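Come sort shoes with us in Prallow (paid, two openings)

I run the returns room at Ilside, and I'm looking for two people to join me from April. It's a small place on the Cuevas side of Prallow, up one flight of stairs, and we handle the shoes that come back to us from Ultar's online store. On a busy week that can be 1000 pairs. Last week was a gentle 777, and I got to eat lunch sitting down!

The work is simple to explain. Shoes come in mixed up, they get laid out, matched, looked over, and then boxed or binned depending on what shape they're in. You'll be on your feet a lot and you'll touch a lot of cardboard (bring hand cream, I mean it). I care much more about a good eye than about speed. If you're the kind of person who can't walk past a crooked row of anything, we are going to get along great.
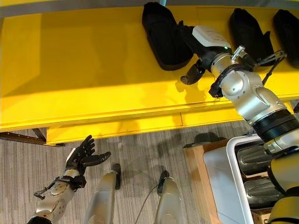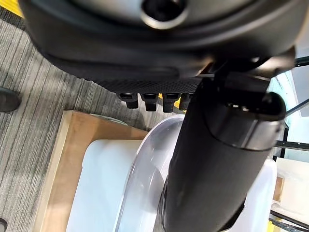
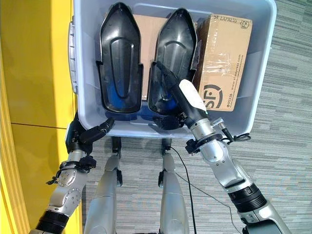 You don't need any warehouse experience. I came to this from a bakery and picked it up in a couple of weeks. What I do need is somebody who can lift a full bin with a partner, read a packing slip without guessing, and tell me when a pair doesn't look right. Left and right get mixed up more than you'd think, and so do half sizes, so please don't be shy about asking me to check.

Shifts are 10 in the morning to 4 in the afternoon, with a paid half hour for lunch. One opening is three days a week and the other is four, so tell me which you'd like, or say either and I'll work it out. We start you on a two-week trial at full pay. There's free parking behind the building, but the lot fills up early, and the bus stop is right across the street.

To apply, send me a few lines about yourself, no resume needed unless you have one handy. Tell me when you could start and whether stairs are a problem, and I'll see what we can do about the downstairs bench. You can also drop by any time after 2 and ask for returns. Ring the bell twice, it's a big building and the first ring tends to get lost.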